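Comunidad > Automatización y robótica > Normas y buenas prácticas

¿Qué reglas seguís para probar tareas en simulación antes de pasarlas al brazo real?

Zlata Lytvynenko
Hola a todos, a ver si me echáis un cable. Llevo 3 meses con un proyecto pequeñito que se llama Hurovero, tareas de cocina con un brazo fijo y pinza, todo en simulador de momento. En julio queremos llevarlo a la celda real y me han pedido un documento de buenas prácticas: qué comprobamos, quién firma, qué se registra... y yo de normativa voy justita, la verdad. Tengo apuntada la ISO 10218 porque me sale en todas partes, pero no sé hasta dónde me obliga mientras no haya hierro de por medio.

Por ahora la encimera la tengo puesta así, con el hervidor, el molinillo, el tomate y la botella morada tumbada cerca del borde:
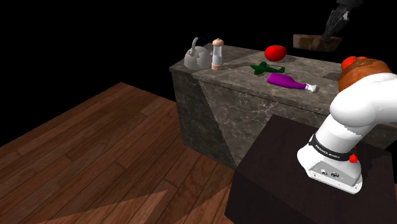 ¿Hace falta una evaluación de riesgos si de momento solo simulamos?
Mientras no haya una máquina que pueda hacer daño a alguien, la evaluación formal puede esperar, pero conviene empezar ya el borrador, porque tendrá que estar hecha antes de que el brazo real se mueva con gente cerca.

Eso es lo que me contestó un compañero y me quedé igual de perdida, porque no me dijo qué meter en el borrador. ¿Alguien tiene una lista de verdad, de las que se usan? Gracias!!

Plulto
Buenas, Zlata. Yo he pasado por esto dos veces y te cuento lo que hacemos nosotros (no soy auditor, que quede claro).

Lo primero, separa dos papeles. Uno es la evaluación de riesgos de la celda: brazo, pinza, lo que agarra la pinza, mesa, accesos, parada de emergencia. La gente se olvida mucho de la pieza. Un brazo puede estar muy bien limitado y aun así, si lleva un cuchillo en la punta, pues ya me dirás. El otro papel es el protocolo de ensayo, que es cosa tuya y no te lo da ninguna norma masticado.

En el protocolo yo pondría la versión del simulador y de los modelos, la semilla de cada ensayo, los límites de velocidad y fuerza (los mismos que vayas a usar en la celda, no te hagas trampas), la definición de éxito escrita antes de lanzar nada, y todos los fallos guardados, también los tontos. En nuestro último proyecto lanzamos 279 ensayos y 41 salieron mal. De esos 41 aprendimos muchísimo más que del resto, y casi los borramos por ahorrar disco, imagínate.

Otra manía mía: variar la escena. Si el tomate está siempre en el mismo sitio no estás probando gran cosa. Cambia objetos, mete algo deformable, mete trastos que no tengan nada que ver con la tarea. En las encimeras cargadas yo suelo tener cosas como el pan, una bolsa de papel arrugada, un avioncito verde, la botella de espray, y dejo que la pinza baje al fondo con todo lo demás por delante:

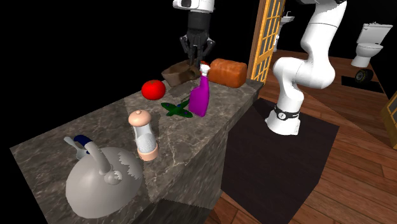

y a partir de ahí exijo 7 ensayos seguidos sin contacto no previsto antes de dar por bueno un cambio. ¿Por qué siete? Pues porque con cinco se nos colaba alguno y con diez el equipo se desesperaba, no hay más ciencia. Pon el número que quieras pero ponlo por escrito, y que lo firme alguien que no haya programado la tarea.

Ah, y el primer día en la celda real, velocidad reducida, nadie dentro del alcance y una persona con la mano en la parada sin hacer ninguna otra cosa. Ni el portátil ni el móvil.

Jaiswal
Lo de la ISO: mírate la parte 2 también, la de integración, que mucha gente solo lee la 1 y esa va sobre todo para el fabricante del robot. Si vais a trabajar al lado del brazo sin vallado busca además la ISO/TS 15066. Y comprueba que tienes la edición vigente, que circulan PDF viejísimos.

Selex
Yo la verdad es que nunca he escrito protocolo para simulación, tiro ensayos y si va bien lo paso. Nunca me ha pasado nada.

Zlata Lytvynenko
Plulto, mil gracias, me llevo lo de la semilla y lo de la firma tal cual. Jaiswal, tenía solo la parte 1, cómo no... Selex, me das un poco de miedo jaja. Cuando tenga el borrador lo cuelgo en este mismo hilo y me lo destrozáis.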